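2023-08-23 – Bench notebook, Trunesitz tray cell

Entry covers the scheduled inspection of the hand-held gripper and the glove marker. The previous full inspection was carried out in March. Work was done to the Skatetow maintenance sheet, with local amendments noted where they apply. 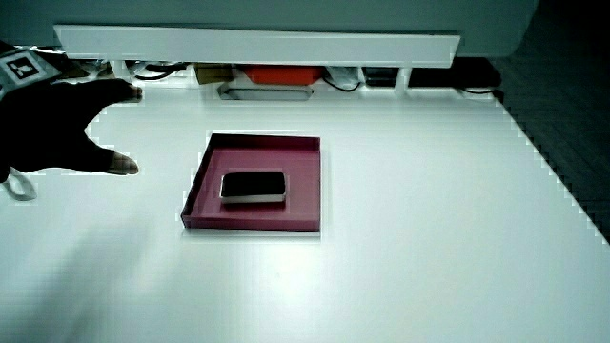
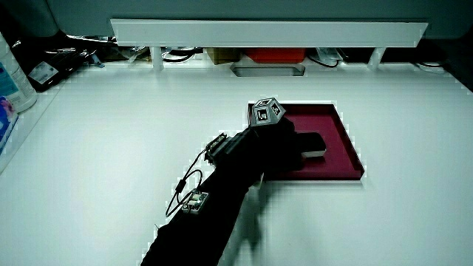 The gripper's marker block was treated first. Every tag face was wiped with a lint-free cloth, and the mounting screws were checked against the torque listed on the sheet. Two screws required a quarter turn and were re-marked with paint pen. The cable from the small electronics module to the circuit board on the forearm was then examined along its full length. It is to be worn with a free loop beside the arm, as at present; a shorter run places load on the connector when the wrist is rotated over the tray. No chafing was found. The square marker on the back of the black glove was inspected for lifting corners and retained in service.

Tracking was verified after reassembly with the Bodach check routine, 100 samples at each position. The first pass rejected 72 samples at the tray position, all on the glove marker. The table surface is glossy and the overhead lighting had been left at full output – the level has been reduced and the setting written on the dimmer plate. The second pass was within limits at every position.

Tray location: the maroon tray remains the reference tray for this cell and is not to be exchanged with those from the Conceição bench, which have a different inside depth. Its position was re-measured from the table edge and entered in the cell record.

Outstanding items:

- Order two spare cables for the electronics module. None are left in the drawer.
- Re-route the black cables under the back shelf and tie them clear of the work area.
- Print replacement tags on matte stock; the present sheet is nearly used up.
- Correct the maintenance sheet, step 2, which still refers to the old colour code for the mounting screws.

Cell returned to normal use. Lighting level to be confirmed at the start of the next session.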